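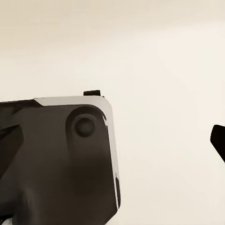
Long thread, so put the kettle on. We've been trying to find out how much a simulated gripper needs to see through its own wrist camera before it learns a decent grasp, and we finally have a result I'm happy to talk about. The view we kept coming back to is one like this, where there is nothing to look at except the gripper's own body on the left, the tip of a black finger poking in from the right, and a great deal of plain cream in between. A person looks at that and shrugs. A learning system looks at it and has to decide on a movement anyway, and what it decides was the whole of my autumn.

A bit of background for those who haven't been following along (welcome, there are a few of you now). The project is called Wulitz. We train a policy entirely in simulation, in a simulator called Vakuro that our group has been patching for longer than I've been here. The policy gets the wrist view and the joint angles and has to say what the arm does next.

The usual way of making training views is to fill them up. Clutter on the table, patterned walls, lamps in silly places, all shuffled every time, the idea being that if the policy has seen every sort of mess it won't be thrown by yours. I like this approach and I've used it for years. I'm not here to be rude about it.

But we had a nagging problem. Our policies were lovely when there was something in view and dreadful when there wasn't. Lift the arm a bit too high, or tilt the wrist towards a bare wall, and the thing would start to drift. Slowly, with great confidence, off towards a corner. My office mate called it "going for a wander" and I'm afraid the name has stuck, to the point that it's a column heading in our results file.

So the question became: what if we deliberately trained on the dull views? We called these blank starts. The arm begins an attempt pointed at a plain surface with no object in sight, and the only sensible thing it can do is bring the wrist round until the object appears. No reward for anything clever. Just find your way back, please.

We tried it with a share of the training attempts swapped over to blank starts, and we kept everything else as close to the old recipe as we could manage. Same network, same number of attempts, same reward for the grasp itself. I was very strict about this because last March I changed two things at once and lost three weeks working out which one had helped. (Neither had. It was a bug.)

The test set was 191 starting poses that none of the policies had trained on. Some have the object nicely in the middle, some have it half hidden behind a finger, and 40 of them have no object in view at all. Those last ones are where the wandering happens, so those are the ones I'd been losing sleep over.

Results, then. On the 40 empty poses, the old policy recovered and made the grasp in 11. The one trained with blank starts managed 30. I ran it again with a new random seed before I told anyone, and then again, and the gap was much the same each time. On the rest of the test set the two were so close that I wouldn't want to claim a difference in either direction.

Now the part I find interesting, and which I'm less sure about. We wanted to know what the new policy was using when there was no object to go on. So we painted out the gripper's own body in the wrist view, leaving only background, and ran the empty poses again. It got a good deal worse. The old policy hardly changed, though there wasn't much further for it to fall.

My reading is that the new one has learned to use its own hardware as a sort of landmark, a bit like how you can park a car partly by where the bonnet sits in the windscreen. There's another reading, which is that painting things out makes a view so odd that any policy would suffer. We're trying to separate the two by shifting the gripper body sideways in the view instead of removing it. That's running as I type and it is taking an age.

Things I would like to be upfront about. It's all simulation so far. The plain surfaces in Vakuro are a lot plainer than any real wall I've met, with a soft bit of shading and that's your lot. And the share of blank starts matters more than I'd like: push it too high and the policy gets fussy, swinging round to look for an object that's already in front of it. I found that very funny for one afternoon and then had to fix it.

A couple of people have asked whether this would work with a different gripper. We have a second model in the simulator, Arnaud, which is slimmer and takes up much less of the view. If the landmark idea is right, it ought to gain less from blank starts. I've written that guess down in the lab notebook so I can't wriggle out of it later.

The write-up is going to the Natville workshop, and I'll post the starting poses with it so you can try your own policies on the empty ones. I'd love to hear if yours go for a wander too! If you've seen an earlier paper that does something like blank starts, please send it my way, even if it means we have to rewrite the introduction. Right, the kettle's gone cold and I've got a shifted-gripper run to check on.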